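Toaster oven season, and what I'm putting in it

I came home from the Cimbridge market with far more vegetables than one person needs, and I regret nothing! Eggplant, sweet potato, corn – all the things I used to skip because heating the big oven for one dinner felt silly. Since January I've been doing nearly all my roasting in the little countertop one, and I'm completely smitten.

Let me start with the eggplant, my favorite. I go for the long, slender kind every time. The skin is thin, the seeds are small, and the color is just gorgeous, deep glossy purple fading into pale lavender and then yellow-green at the end.

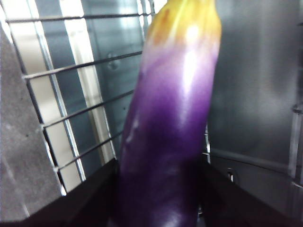 How I roast everything

The eggplant gets pricked all over with a fork and goes on the rack whole, 20 minutes at 200 (I cook in Celsius, a habit from my Gajewski cookbook), then I turn it and keep going until it slumps. Split it, add salt, sesame oil, a bit of garlic – heaven.

Sweet potatoes take patience. Mine usually want 65 minutes, and I don't peel them. Corn is the quick one: plastic off, a little butter, straight in. I like a few dark spots on the kernels.

The oven is a small cream-white Toshiba with two dials, and it lives on the dark gray counter where I can get at it without moving half the kitchen.
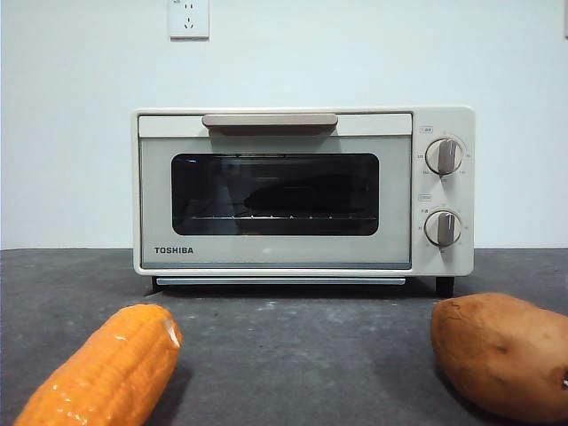 Cyprian Zieliński wrote to me after my last post that sweet potatoes should always start in a cold oven, because the slow warm-up makes them sweeter. I tried it that same evening and yes, he's right, the edges went sticky and almost caramel. I'm converted!

Next up is a miso glaze for the eggplant, and maybe the corn cut off the cob into a salad with lime. If you have a good dressing for that, please send it my way. 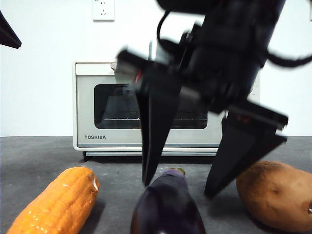
Eggplant and sweet potato on the counter, toaster oven behind.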